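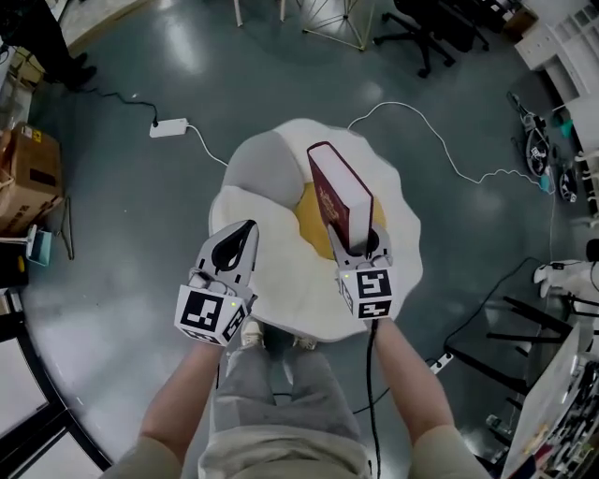

A pair of hand-held grippers at work, the right one closed on a thick red book.

The green light, says the lead engineer at Cereo, was never meant to be a promise. "It tells you the unit has power and is talking to the recorder. People took it to mean the recording was good. I can see why they did."

I can see why too. For most of November the firm's operators in Skaltport picked things up and put them down with grippers like these, so that robot arms could later be taught to copy them. They made 3,000 recordings. In 66 of them the left and right hands had slipped out of step, and every one was made with the green lights on.

Asked how that could go on for weeks, the engineer is calm to the point of being irritating. "The slip was small at first. On a one-handed job it makes no difference. You only see it when one hand passes something to the other, and then the object seems to jump."

An operator spotted it, and no software check did. She had asked to see one of her own recordings played back and noticed a cup arriving before the hand that was carrying it. She reported it the same afternoon. It took 3 days for anyone to stop the sessions.

"That was too long," the engineer says. "We thought it was the playback tool, which had been wrong before."

So the tool for checking the work was already known to be unreliable? There is a pause. "It was known to be slow. Sometimes it was wrong."
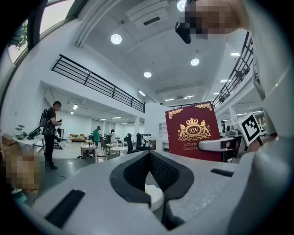
Who pays for a bad recording

The cause, by Cereo's account, was a timing fault in the recorder software, which is called Risent and which the firm writes itself. After long sessions the two clocks drifted apart and were never brought back together. The cure is a restart before each batch. I suggest that a restart sounds more like a habit than a repair.

"It is a stopgap," the engineer agrees. "The proper fix is being tested. I won't give you a date."

The customer, Sastry, had already been sent part of the set. Cereo says it gave warning within 24 hours of confirming the fault, and that no arm was run on the bad recordings. I asked to see something in writing to support the second claim and was told it was a matter for Sastry. Sastry did not reply.

I also asked about the floor. There are power strips and cables lying on it, and one lead runs down from the gripper past the operator's legs. "Nobody has tripped," I was told. Had anyone been asked? "Not formally, no."

The lights, meanwhile, still work as they did. A second colour, for clocks that disagree, is on a list of changes. The engineer did not know how far down.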